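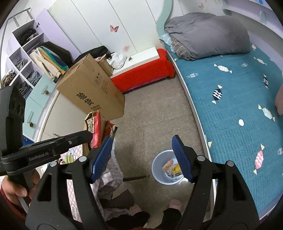 The bedroom wastebasket, pulling its weight.

I've been on a bit of a tidying kick since December, and this month it's the bedroom's turn. My whole system comes down to one thing: put the bin in the middle of the floor, right where you're going to be sitting. Ours is a round pale blue one, and it had wrappers and scraps of white in it before I'd really got going.

Paper bags are my weakness. I keep them all (the red ones are too cheerful to throw out!) and then they need a home, so they end up on the table with the cartoon cloth. The rule I'm trying this year is six bags, and the rest go out with the recycling. Cardboard boxes I'm still negotiating with myself – a tall one is awfully handy when you've got a parcel to send over to Viddale.

Slippers are the right footwear for this job, by the way. Mine are pink and I won't hear a word against them.

If you've got bags to spare, the swap shelf at the Dalumcombe hall is happy to have them, folded flat please. They handed on 187 last year and would love to beat it. Next time I'm doing the drawer of mystery cords, so wish me luck.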